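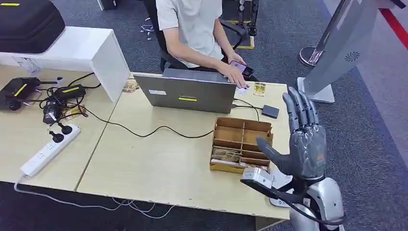

Reading aloud to mixed ages: speaker notes
Saturday session, 45 minutes including questions

Opening (5 min)

Say hello, point out the handout on the chairs. Pages are numbered this time.

Ask for hands: who has children more than four years apart? Who reads to all of them together? Who gave up on it?

My own case. We have been homeschooling for 17 years. Our oldest was eleven when our youngest started sitting in on read-aloud time. I tried running separate reading times for each child and it ate the whole morning. Math was getting pushed to after lunch, and after lunch very little got done. So we went back to one book for everyone, and this talk is what we changed to make that work.

Picking the book (10 min)

Main point: choose for the middle child or a little above. The youngest will miss some of it. Let them. They pick up more than they show, and they can ask later.

Three books on the handout are ones we have used more than once. The longest took us from November to the end of winter. Mention that we skipped two chapters and the children did not mind.

Things I check before starting a book:
- Chapter length. Over twenty minutes aloud is too long for us.
- How much talking there is. Dialogue holds small children better than landscape.
- Anything frightening near the start. Later is usually fine, they know the characters by then.

Say something about old books. We read parts of a diary this spring, the entries for 1663, as part of our London unit. I read a paragraph, then told the next part in my own words, then read another. My teenager read the full entries alone in the afternoon. Same material, two levels, and only one plan to write.

If someone asks about adapted versions: I use them for Shakespeare and for long poems. For novels I would wait a few years and read the real one.

Hands busy (8 min)

Children under eight need something to do while they listen. It has to be quiet and it can't need help from me. What has worked in our house:
- Coloring a map of the place in the book
- Beeswax or modeling clay
- Sorting buttons
- Lacing cards

What has not worked: building bricks (noise), watercolor (spills, and someone always wants clean water), puzzles with more than one child on them.

Slow down here. Last time I gave this talk I rushed this part and most of the questions came back to it.

Narration (10 min)

After the chapter, each child tells back something. Youngest goes first so the older ones haven't used up everything. The youngest gives one thing that happened. The middle ones tell it in order. The oldest writes, up to a page, and hands it in by supper.

I keep all of it in one notebook per book. I used to use the Stivura planner, which has a reading log page, but the boxes were too small for what my children had to say. A plain notebook is cheaper. People do like the Stivura for attendance, so I don't want to talk anyone out of it.

Read the two sample narrations from the handout. Same chapter, ages six and thirteen. Give people a minute to look at them.

Common worry: the child says "I don't remember." I ask who was in the chapter. If that gets nothing, I read half a page again. I don't make it a punishment, and we move on after that.

Adding history and geography (7 min)

One wall map, one timeline. We mark where the story takes place and roughly when. This is the whole of our geography for the lower grades.

For families who want more structure, the Traladero unit guides go with several of the books on the list. They give map work and copywork by age group. I have used two of them. The copywork is good. The crafts need a lot of supplies and I left most of them out.

Mention library loans: the Essien branch lets homeschool families keep books for six weeks. You have to ask at the desk for the form.

Questions (5 min)

Likely ones:
- Do audiobooks count? Yes, we use them in the car. Narration is the same.
- What if my oldest is bored? Give them a chapter to read to the others once a week.
- Do I need to do voices? No.

Before closing: the book swap is in the Grilar room until four. Leftover handouts go on the table by the door.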